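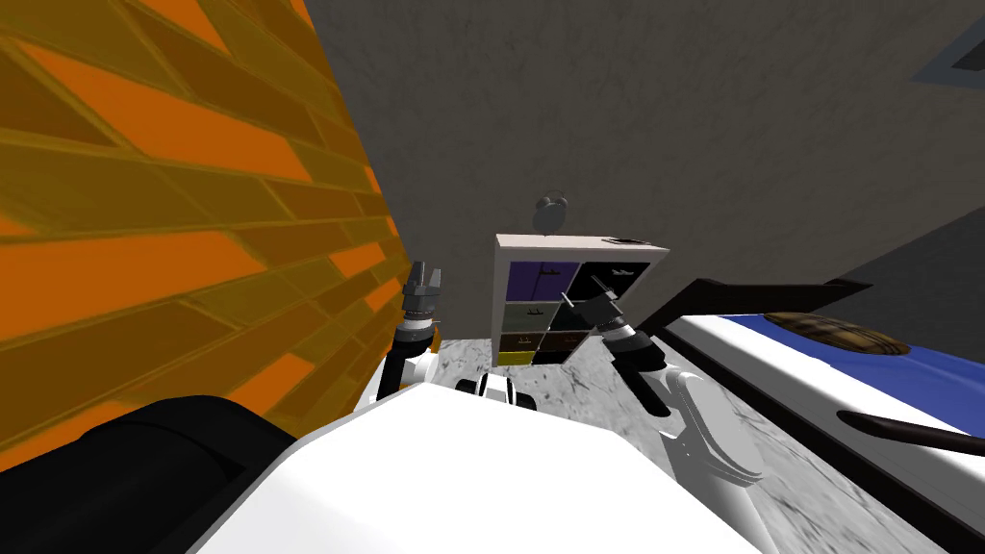
**Unit 2: Where things live, and who remembers.** Most of what gets called a messy office is a filing problem, and most filing problems are naming problems. Ask three people at any firm where the signed leases are kept and you will get three confident answers, two of them wrong. A filing scheme is a promise to a stranger that they can find something without phoning you at dinner. Take the small white cabinet against the gray wall: six drawers, three rows of two, and one of them deep purple. Everybody will remember what went in the purple one. The dark ones are where paper goes to retire.

Color is a fine memory aid and a poor system. It works up to the number of colors people can name without arguing, and then somebody says "teal."

### Three ways to sort

1. **By name.** Easy to learn. Falls apart when Cronin buys Plondasar and half the letters go under C, the other half under P, and the bill under "Misc."
2. **By date.** Good for anything that arrives in a steady stream. Useless if you remember what a thing said but not when it came.
3. **By job.** Each project gets its own folder. My favorite, with the warning that projects never end, they only go quiet.

You can mix these, but write down which one comes first. "Job, then date" is a rule. "Whatever makes sense" is a cry for help.

### The Dresura case

Dresura kept 343 folders in the order they were opened. The order was known to one clerk, who was very good and then moved to Skovoren. Read the case packet before class and look at the index she left behind. It has 56 entries, and 16 of them say "see other."

- Which entries could a new hire use on day one?
- What would you do with "General," "General (new)" and "General – old but keep"?
- Dinesh Nanayakkara argues in the reading that a label should be boring enough to guess. Find one label in the index he would like. It may take a while.

### On "Misc."

You are allowed one. It gets emptied every month, by a person with a name, and that name goes on the front. A Misc. folder with no owner doubles in size by April and then starts asking for its own shelf.

### For next time

Bring a list of what is in one drawer at home – kitchen is fine, desk is braver. Sort it on paper in two of the ways listed in these notes, then swap with a neighbor and have them look for the tape. Time them. Half a page, typed, and please put your name on it. Last term I got a lovely stack signed "me."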